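Search this site
Type and press enter

Visits and Days Out | Open days | Small industry

Open day at the Holter wire works, Pramurthorpe

I had wanted to see the Holter works for a long time, and in September they opened the doors to visitors again, for the first time after the roof was repaired. I went together with Hiyori Fujimoto and Natsumi Higuchi, who both keep bees and use a lot of wire for their frames. I do not keep bees. I repair sieves and strainers for my own pleasure, and for this one needs wire also.

The factory stands behind the railway station, and you walk there along a canal path which was quite muddy. At the gate we received a paper badge and a pair of ear plugs. The groups were small. Ours was led by Ibrahim Ezeani, who worked in the drawing hall for many years before he moved to the office. He speaks slowly and clearly, and I was thankful for this, because the machines are loud and my English becomes weaker when I must shout.

The first room is the store. Thick rod arrives here in coils, and each coil carries a label with the name of the steelworks and the number of the melt. Mr Ezeani explained that if a customer complains, they can go back to this number even some years later. Then the rod is cleaned in a bath and gets a grey coating which helps it to slide. The smell in this room is sour, a little like old vinegar, and I was glad to leave it.

The drawing hall is the part I liked most. I had always thought that thin wire is rolled. At Holter it is pulled through a hard ring with a hole, then through a smaller ring, and so on, and each time it becomes longer and thinner. The oldest bench was built by Egger and is still working every day. Six rings stand in a row on it, and between them the wire runs over drums, each one turning faster than the one before. A woman at the bench let us hold a piece from the beginning and a piece from the end. The last one was so springy that it jumped out of Natsumi's hand and we had to look for it on the floor.

After so much pulling the wire is too hard for many uses, and it must be heated. The furnace itself is closed and there is not much to see, only a red number on a small screen and the wire coming out at the other side. From there we went upstairs to the rooms where finished wire is cut, bent and tested.

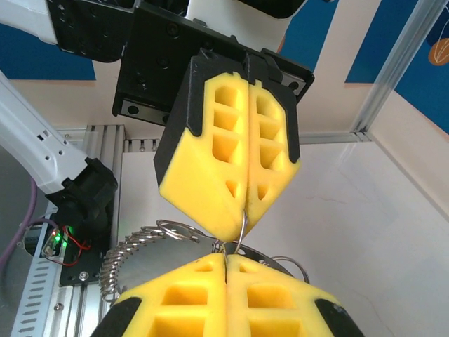
Upstairs at Holter: a loop of thin wire between two yellow fingertips.

On this floor it is much quieter and we could take out the ear plugs. Hinata Nomura, who is responsible for testing, showed us how a short length is bent to one side and back again until it breaks. She does this by hand with a simple lever, and she writes the result in a book with squared paper. Hiyori was allowed to try and broke hers too early – she had pulled the lever with too much force. There is also a machine which stretches the wire slowly until it tears, with a small bang that made everybody step back.

In the corridor there are glass cases with things made from Holter wire: egg baskets, piano strings, whisks, a bird cage, hooks for butchers. A notice says that the collection has 1,274 pieces, but only a part of them is on show. My favourite was a tea strainer with a handle of twisted wire. I made a drawing of the twist, as I want to copy it at home.

The visit ended in the canteen. Coffee and a slice of plum cake were included in the ticket, and the cake was very good. At a table near the door one could buy short coils left over from orders. I took one of soft wire and one of hard wire, and now I regret that I did not take more of the soft one.

Some practical remarks. Wear closed shoes, or you will not be let into the drawing hall. The stairs to the upper floor are steep and I saw no lift, so please ask before if this is a difficulty for you. The tour took 110 minutes without the coffee. If you come by train, the way along the main road is longer than the canal path – but your shoes stay clean.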